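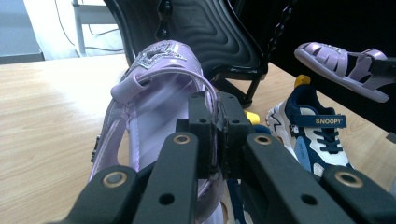

February 2025. Plugged in the Undolus last night, mostly to stop Torben talking about it. He swears it has cut his electric bill, though when I asked to see the bill he said Vicente does all that. It's a white plastic lump the size of a bar of soap with a green light on the front, and it's supposed to sit in an outlet and "smooth the current" for the whole house. The green light is the only part I believe in. It has about as much to do with my wiring as the rhinestone star on the toe of a lavender patent shoe has to do with walking, except that a child's shoe with a star on it doesn't claim to be saving anybody money. The leaflet says it's good for 3000 hours, after which I'm to buy another. I worked that out at 125 days. So even if it does something, it does it for four months and then it's trash.

I wrote the meter down before bed. Last January's bill from Hunitz said 862 kilowatt hours, and this January's isn't here yet. I'd like to do it properly, with the thing in for two weeks and then out for two weeks, but the weather won't cooperate and the space heater in the back room will swamp anything else. I told Jeanie this on the phone and she said I was setting it up to fail. I said a thing that works shouldn't need the weather on its side. She changed the subject to her knee.

Went and read the reviews again after lunch. A whole lot of five-star ones from people who'd had it three days. How would you know in three days? One man said his refrigerator "sounds calmer." Another said his lights were brighter AND his bill was lower, and I would have thought he'd have to pick. The one-star reviews were mostly about shipping, so no help there either.

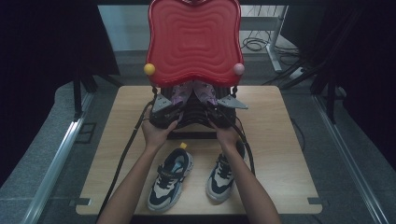
A yellow ball and a pink one, up against the red.

Walked down to Chung for bulbs and asked the young man at the counter if they carried the Undolus. He said they'd had some in the fall and they'd sold. Did any come back? He didn't know. Did he have one at home? He laughed, which I took as an answer, then felt bad about it, because he may only have been being polite. Bought the bulbs. The old ones in the hall have been on every evening since I moved to Jemudstead, and I'd bet changing those four does more than the lump ever will. Of course that muddies the test, so they're sitting on the stairs in the bag until the two weeks are up. I can hear what Jeanie would say about that.

Morag came by around four for the casserole dish and wanted to know what the green light was. I told her. She put her hand on it and said it was warm, and it was, a little. So it's using power. I hadn't even thought of that. The leaflet doesn't say how much, only that it is "negligible," and I'd like to know negligible to whom.
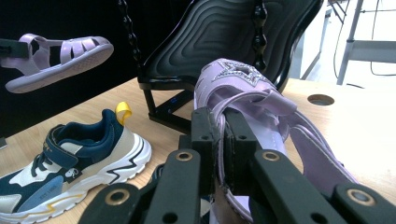 Marlene Thiele

Later, half past nine. I did call Hunitz in the end and was on hold long enough to eat supper. The woman was nice. She said she couldn't comment on other companies' products, but she could put me on the off-peak plan, and had I thought about that? I hadn't. She says I'd save if I ran the washer at night. I asked how much and she said it depends. Everything depends. She's mailing me something, and I will read the back of it first.

Meter tonight says 307 on the last three digits. I've started a page for it at the end of this book, with a column for the low temperature and one for whether the space heater was on. Torben called to ask if I'd noticed a difference yet. It's been one day. I said the outlet was warm, and he said, "There you go."

Need to ask Vicente about that bill. Also milk, and the library book is due.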